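## Notes from the sink side

Hello again, and thank you for all the mail after the October issue. I've read every one of your letters, including the very long one about limescale, and I've decided to give in and write a whole item on washing up by hand.

I grew up in a house in Plestadstead with a dishwasher that broke when I was nine and was never fixed. My father used it to store potatoes. So I learned to wash dishes standing on a crate next to my grandmother, who had opinions about everything from the order of things (glasses first, always) to how long you were allowed to leave a pan soaking before it counted as laziness. Her limit was overnight. Mine is longer, and we'll leave it there.

When I moved into the apartment on Foley Street I had a dishwasher again, a good one, and I used it for 3 years without a second thought. Then the rent went up and I moved to the place I'm in now, which has a nice big window and no dishwasher at all. I sulked for weeks! I ate toast over the sink so I wouldn't have to dirty a plate. I bought paper bowls, which I'm not proud of.

What turned it around was a letter from Aníbal Baptista, who some of you will remember from the bread issue. He wrote that he does his dishes right after eating, before he sits down, with the radio on, and that he stops when the second song ends. Whatever is left waits for the next meal. I tried it that same night and got through everything except the roasting pan. Two songs is a lot longer than you'd think when you're not dreading it.

So I've been keeping track of what works for me, and a few of you have sent in your own habits. I'll start with the sponge question, which got the most replies by far. I used to keep one sponge until it was basically a rumor of a sponge. Now I use a cloth for plates and glasses and keep a sponge for pans only, and the cloth goes in the laundry with the towels. My kitchen smells better for it. Fergal Ó Briain wrote to say he knits his own cotton cloths while watching soccer and has 91 of them in a drawer. Fergal, please send two.
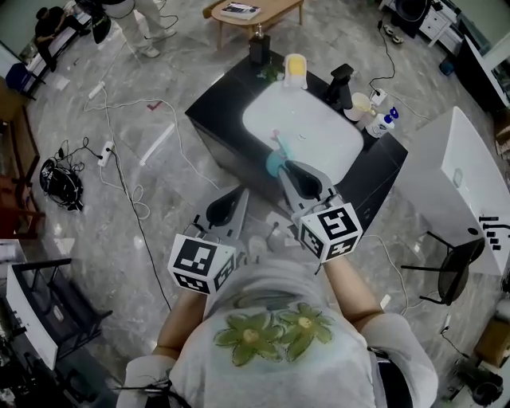
*Sponge or cloth? Either way, it seems to end up near the front of the sink.*

Next, water. I used to let the tap run the whole time and felt vaguely guilty about it. A plastic tub in the sink fixed that - fill it once with hot water and a squirt of soap, wash the clean-ish stuff first, and the pans go in last when the water is already a lost cause. If you've got a double sink you can rinse in the other half. I don't, so I rinse in a mixing bowl and tip it on the balcony pots after. The soap hasn't bothered the geraniums so far, but I wouldn't try it on anything you're planning to eat.

Soap dispensers got a lot of love in the letters too. I'm on my second one. The first had a pump that stuck, and when it finally let go it shot a stripe of green soap straight up my sleeve. The new one came from Lirico, the little housewares shop by the station, and it's heavy enough that you can push it with one wet hand and it stays put. That's all I ask of it.

Now, drying. My grandmother dried everything and put it away, and I'm sorry to report that I don't. I have a rack and I let the air do it. The one exception is knives, which I wipe and put back in the block straight away - I once reached into a rack without looking and I still have the little scar on my thumb. Wooden spoons I stand up in a jar so the wet end is at the top. A reader in Plovanitz says she dries hers on the windowsill in the sun and they've lasted her through two marriages. I believe her.

Some of you asked about the smell from the drain. I pour a kettle of hot water down mine after the last wash of the week, and I lift out the strainer and scrub it with an old toothbrush. Label the toothbrush. I mean it.

Next time I'm writing about cast iron, so send me your best and worst stories. I'd especially like to hear from anyone who has rescued a really rusty one, because mine is sitting on the stove looking orange and I'm a bit afraid of it.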